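## Kalari gripper, part 4

Bench time on Tuesday went to the wrist camera. 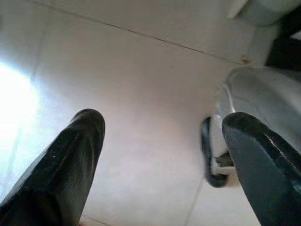
*Wrist view, fingers open. Glare on the left.*

Exposure is now locked. On auto it hunted whenever the arm moved towards the window, and the handle detector dropped out. Gain is down to 7. Both fingertips still read clearly against the white, so I've left the black finish alone.

Travel is set to 44 mm. Emiko Koyama wants it wider for the Jumau parts. That needs a longer rack, and I haven't got the filament.

Still to do: diffuser, strain relief, homing offset.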